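3.2 Repair habits and garment life

Households in the Carville sample kept jeans longer than any other item we asked about. Median time in use 7 years, counting from first wear to the point where the owner no longer wore them outside the house. Shirts and knitwear were well below that. Coats come close but the coat numbers are thin and we don't lean on them.

Of the 1,416 garments logged in the diaries, 1,066 had no repair of any kind during the study. The rest had at least one, mostly small: a button, a hem, a patch on the inner thigh. Repairs to seams were done at home less often than we expected from the pilot in Stitoldale. Owners said the cloth was too thick for their machine, or they did not own a machine. Hand sewing through several layers of denim was described as "a job for pliers" by one respondent and several others said much the same in the interviews.

Wear location matters more than age. Same pattern as Vukčević found for work trousers: knees and pockets first, then hems, then the waistband. Belt loops are a special case. They fail at the top bar tack, usually from being pulled on, and the tear often takes a bit of the waistband with it. Fixing the loop is easy. Fixing the hole under it is not, and owners who fixed only the loop were back within months.

Trim was coded seperately from cloth (Figure 4). Leather and leather-like parts age on a different schedule from the denim they are attached to, and washing is hard on them. Stiffening, shrinkage, cracks at the stitch holes. Some 29 owners had cut a tab or patch off for comfort; we counted this as an alteration, not a repair. 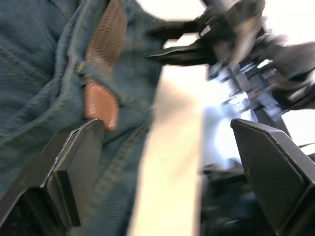
Figure 4. Blue denim with brown leather strap and stitched leather tab. Cloth and trim were scored on separate lines of the coding sheet.

Coding was done by Radka Petek and checked by Vesna Vasić. Disagreements were mostly about fading, which we then dropped as a category. The Hastico wear scale was used for the cloth only, it has no entries for trim and we did not want to stretch it. Trim scores are therfore simple yes/no and should not be compared with the cloth scores in Section 3.1.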